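Thread on where our student project is with the two-arm kitchen robot. Stodbridge robotics club, second term of working on it, and a few people asked for something longer than the usual one-line update.

The task is table clearing. Bowls, mugs and cutlery start on one surface and have to end up on another, sorted, with nothing dropped. The Orkico student round gives you 12 minutes per run and you don't get to touch the arms once the clock starts.

We stopped practicing in the club room in July. Everything there sits on the same bare bench and the arms got good at exactly that bench. A real home kitchen has a marble-patterned counter, shelves full of stuff and cables all over, and our success rate fell by half in the first session.

So far we have 277 demonstrations recorded by hand. 113 of them are bowls. We kept 240 after going through and throwing out the ones where the operator hesitated too long or bumped the table.

Bowls were supposed to be the easy part. They're light plastic, and if the gripper closes a little too high on the rim the bowl swings and you lose track of which way up it is. We now grip lower and slow the wrist down before moving sideways.

Right arm has a lavender bowl tipped up over the table, left arm is open with nothing in it. Mug, fork and spoon are still to go. 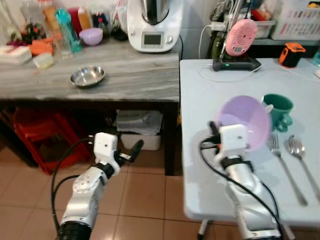 Iestyn Gittins replied to ask why we don't just put the cutlery first, while the table is crowded anyway, and leave the bowls for the end. His team at Skallon did it that way and says the big items make good landmarks for the small ones.

Fair question. We tried it for a week. The trouble for us was reach – with a bowl in front, the right arm comes in at a steep angle and the fingers hit the table before they get under the fork. Might be different with Skallon's mounts, which sit higher than ours.

Forks and spoons are our worst category either way. Flat metal on a pale, flat surface. Depth readings are poor and the gripper often closes on air. Current fix is to push down until we feel contact, back off slightly, then close. It works on about two out of three tries.

The other thing we changed is the idle arm. It used to park wherever it finished. Now it goes back to a raised position with the gripper open, and the two arms have stopped getting in each other's way. Should have done that in the first term.

Next up is the handover, left to right, for anything that starts on the far side of the counter. The Verbeke team posted their notes on this and we're copying their timing to begin with – thanks to them.

Code cleanup is after that. I'll post the list of failed runs once I've finished labeling them.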